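# Looking after the Trameck: gallery, January

Tuesday, January 1, 2019

The Trameck came to us with a handbook that promises 600 hours between services. I have never believed a service interval printed on glossy paper, and this one has done nothing to change my mind. The finger pads need looking at far sooner, the cuffs sooner still, and the cable run at the wrist is a job the handbook gives one paragraph and no drawing.

So we keep our own log. Carmela Bianchini started it in November, after the second pad came off, and she and I have added to it since. Demgate, who sell the spares, say our figures are pessimistic. They would sell fewer pads if we believed them, I suppose, so I'll give them that.

What follows goes with the hand and arm pages of the log. Anyone after torque settings should go to Carmela's sheet, as I don't trust my memory for them. 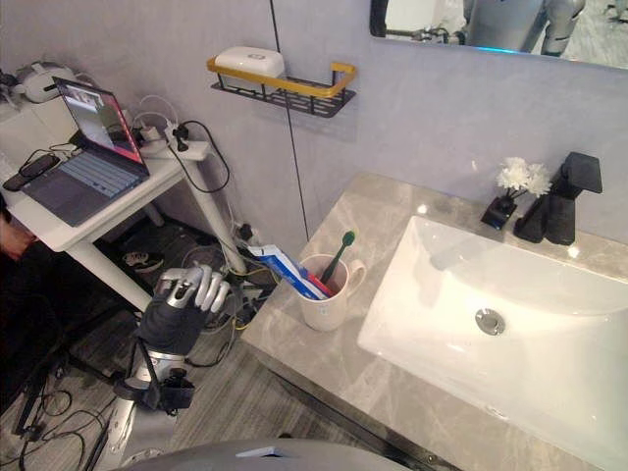
Jointed fingers by the washbasin, curled slightly inward. Look at the black wrist section every time – the handbook says monthly.

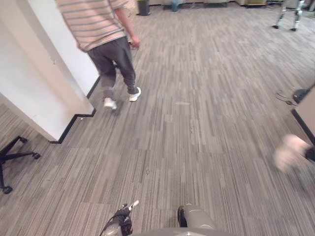
Both arms out over the carpet tiles. The black cable looping from the side of the left one is the sort of run I check before anything else.
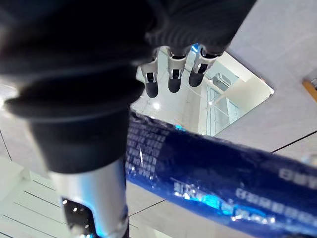 Fingertips with silver brackets and black rubber pads, just over something large and blue. The ribbed black covering hides a good deal, which is my main complaint about it.

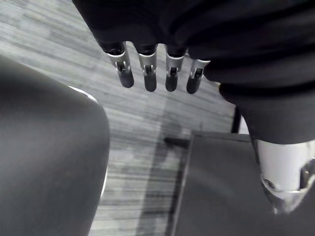 Four fingers hanging straight down, with the pin joints showing in the silver segments. I like this position for checking side play.

**Do the fingertip pads have to be changed as a full set?**

The supplier recommends it, but we change them singly and have had no trouble from it so far. Put the new pad on, run the hand through 50 open-and-close cycles with nothing in it, then check that the tips still meet squarely. If one stands proud, take it off and seat it again before blaming the part. Keep the old pads if there is any wear left in them.

## Notes from the log

Our best pad lasted 91 days. The worst managed 30, and I put that down to the adhesive, though Marisa Gentile thinks we rushed the cleaning beforehand. She may be right. We now wipe the seat twice and leave it overnight, which makes it impossible to say which of us was.

The Cendinness grease is fine. It costs more than the ordinary stuff and I can find no difference in the joints, so when this tub is finished I shall want a better argument than the label before ordering another.

Cuffs: roll them back, don't pull. Power off and the stop pressed in before any fingers, yours or its, go near a hinge pin. Write down which hand you worked on as well as the date. There are four entries in the log that just say "tightened".

Still open: a proper drawing of the wrist cable run. Demgate have been asked twice.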